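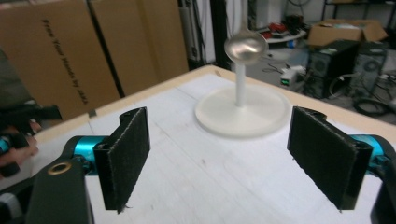
3 min read · 5 replies

Forum > Kitchen and Table > Soups and stews

Does resting a lentil soup overnight really improve it?

skosska_kettle
September 12, 2022
Hello all. I moved to Junville in spring and I cook for a lunch club, 34 portions each time. My mother always made lentil soup the day before and said that the same day it is "only hot water with opinions". Now I have little fridge space and I would like to cook in the morning instead. Will people notice the difference? I use brown lentils, carrot, celery, one bay leaf for each pot and a spoon of vinegar at the end.

gachanja59
They will notice. The lentils give starch to the liquid during the night and the soup becomes round. I have tried both ways many times, also with split peas. With red lentils it matters less, as they fall apart anyway.

tejada_e
I must disagree a little with gachanja59. What becomes better overnight is mostly the salt, which has time to go inside the lentil. If you salt the water at the start, the same-day soup is very near. The old rule that salt makes lentils hard is not true in my kitchen. I use 300 g of lentils to a small pot and salt them from the first minute.
– Encarnación Tejada
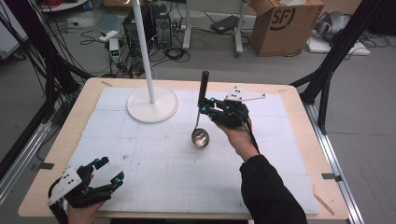

For portions I would think about the vinegar too. In a big pot it disappears, so I add it in two parts, the second one just before serving. And please do not serve from a jug, as one member here advised last December, because the thick part stays at the bottom. A steel ladle with a dark brown handle, like the one in my second picture, is all you need, and you should go down to the bottom of the pot every time. The first bowl and the last bowl must be the same soup.

gachanja59
Salt from the start, I accept. But I do not accept "very near". My father-in-law is 102 and he can tell which day it was cooked. He sends it back.

fuststead_marrow
May I ask how you cool it, those who keep it overnight? A full pot takes hours to become cold and I am not comfortable with this. I divide mine into shallow trays and then it fits no fridge at all. So I also cook in the morning now, and I blend two cups of it and pour them back. It gives the thickness which gachanja59 is speaking of.

skosska_kettle
Thank you, this is very useful. I will salt early, blend a little and put the vinegar in two times. Tejada_e, do you put the bay leaf at the start or later? Mine sometimes tastes of medicine.

tejada_e
At the start, but I take it out after twenty minutes. For a pot of your size I would use two leaves, not more.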